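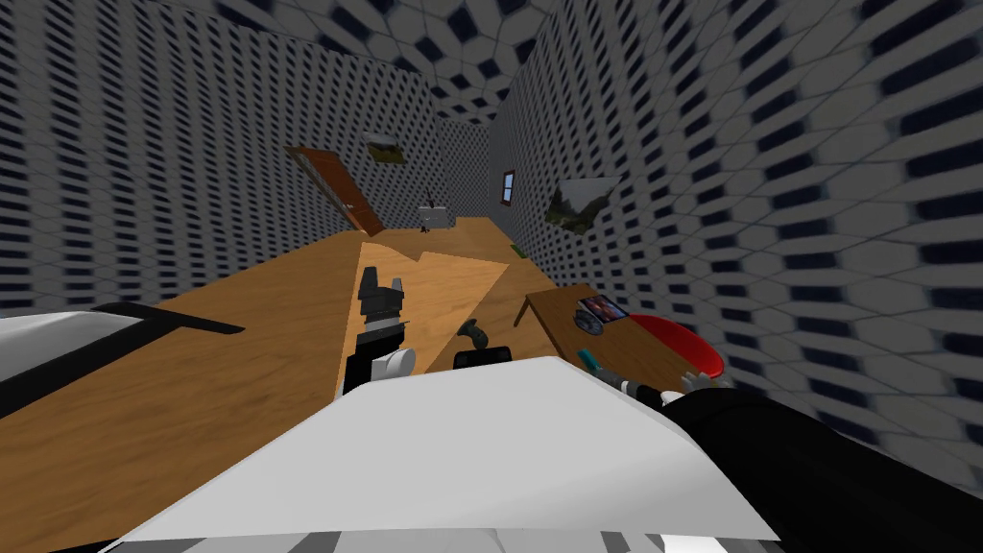 Notes — sim pretraining for two-arm tidy-up. Tretis talk, afternoon slot. Keep to 15 min, leave room for questions.

START. Skip the bio. Say the question first: can a policy learn clean pick-and-place in cheap, ugly rooms and still hold up when the room is new?

Short answer, yes mostly. Long answer is the rest of the talk.

Setup. Everything is in Skedden, our room generator. Low-detail surfaces on purpose. Walls get whatever texture comes up, hex tiles, whatever, ceiling too. Don't apologize for the looks, people always ask, go straight to the ablation.

Ask them to look at the red bowl on the side table, gripper fingers going toward it, book right there next to it. The teal cylinder is close by as well. This is the kind of reach we care about: small table, stuff near other stuff, own arm covering part of the rim. Pause here. Let them look.

Point out the second arm, upright, left of center. In the baseline the idle arm drifts into view and the policy gets confused by it. (Say "baseline," not "old version," the Masside people will ask which old version.)

Camera tilt. Main trick. We roll the camera at random for each episode, hard, so floor and tables slant. Policy never gets a level horizon to lean on. Go slow on this part, last time I rushed it and got three questions on the same thing.

Results slide:
— 38 held-out rooms, none seen in training
— 6 object types, bowl is the hardest
— no-tilt policy completes the task in 7 rooms
— with tilt, most of them. Read the exact number off the slide, don't do it from memory

Why bowls. Rim is thin, grip angle matters, arm hides the rim just when you need it. Cylinders are easy. Books are their own problem, flat, nothing to get a finger under — we left them as clutter and don't score them. Say so before somebody else does.

Ablation. Took out random wall textures, kept tilt: small drop. Took out tilt, kept textures: big drop. We expected the oposite. Say that, it's true and it wakes the room up.

What does not work. Two arms on one object. Handovers fail a lot. Also small stuff on the floor, policy ignores it. No fix yet.

Real robot: only started in April. Benítez set, one kitchen. Too early for numbers, DONT give numbers even if pushed.

Close. Cheap rooms, lots of tilt, check the idle arm. Thanks slide, code link, sit down.

If asked about compute: see backup slide. If asked about depth input: no, color only, we tried it and it was a wash.

Comments

Thanks for posting these. Was the roll fixed for the whole episode or changing at every step?

Fixed per episode. Should have been on the slide, sorry

Would like to see the handover failures, even just clips.

The texture result surprised me too. We saw the reverse with one arm but our rooms were a lot smaller.

Related
Skedden: generating rooms in bulk
Notes from the Masside workshop
Idle arms and what to do with them

Contact | © Tretis talks archive | Back to top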